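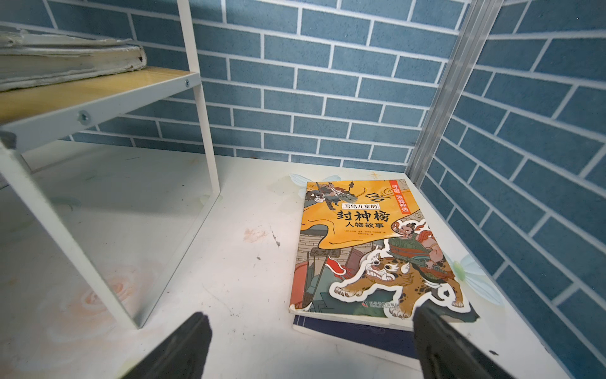

Vindley, reading an early draft of this section, objected that a public demonstration is the wrong place to look for evidence, and that a system should be judged on its logs alone. We accept part of the objection. The open day at Oseck in September was arranged by the people who had most to gain from it, and visitors did not choose the objects or the order of tasks. Still, the claims later repeated in the press were made at that event, so it seems fair to ask what a visitor could have learned there.

The task on show was desk tidying with two arms. The objects were ordinary ones: a laptop, a folding laptop stand, a file organizer, a Chinese children's book. Our hosts gave a success rate of 393 out of 436 recorded attempts, then in a second talk spoke of "up to 100 percent" under good conditions. Good conditions were not defined in either talk.

We were told that the Clodulari controller handled both arms without human help. We could not check this from where we stood – the operator's desk was behind a screen for most of the session. A request to swap one object for something from a visitor's bag was politely declined.

The laptop was the item most visitors wanted to see handled. A thin, rigid object with a smooth lid is a reasonable test of grip, and holding it in one gripper over the stand looks impressive. It says less about planning, as the stand was in a spot the hosts had picked.

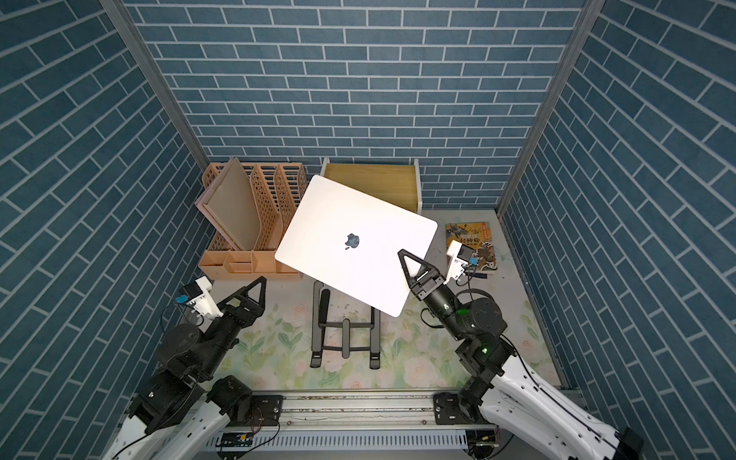

### 4.3 What the visit can and cannot support

We draw two limited conclusions. First, the hardware can hold a closed laptop clear of the mat with a single gripper. Second, the work area held several objects of different shapes at once, which is closer to a real desk than the bare tables used in much earlier work, including our own.

Neither point supports the broader claim of "general office help" made in the Oh handout. The walls and the mat never changed during our visit, and a policy trained in that one booth may depend on them more than its authors expect. We asked for results from a second booth and were told they would follow. As of this writing we have received 44 short clips, all from the same booth and none showing a failure. 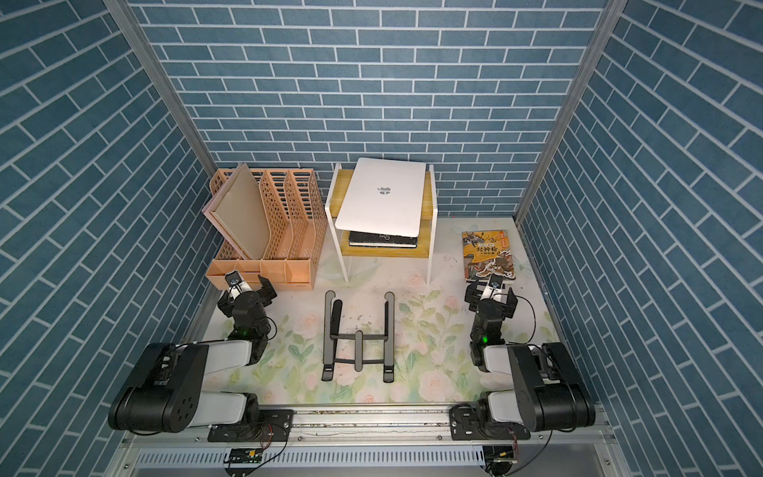 **Figure 3.** Work area at the Oseck open day, with the laptop on the two-tier shelf and the folding stand empty between the arms.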